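Keeping Wallet Records at Home

Members who hold tokens through the Cesance household program are asked to store their recovery phrases on paper, away from the computer used for signing. Write the words in pencil or archival ink, number each one, and keep the sheet in a closed envelope. A kitchen drawer near the stove is a poor choice – steam and grease will blur the writing.

Delegation rewards should be entered in a notebook at the close of each epoch. Record the amount received, the address and the fee paid. A member who began with 1360 tokens and now holds 1600 will need every line in between when taxes are prepared.

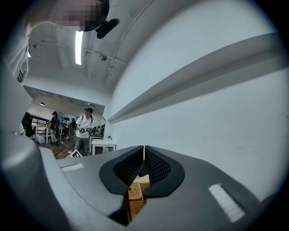

Beatriz Azevedo wrote in June to ask whether a second copy of the phrase should stay in the same house, and added that she had moved hers to a relative's home in Tudgate after a burst pipe. The program supports this practice. Two copies in two buildings are sufficient.

Test each copy every 60 days by reading it against the original. Do not photograph the sheet, and do not read the words aloud during a call. Requests for a phrase by e-mail are never sent by Cesance and should be deleted.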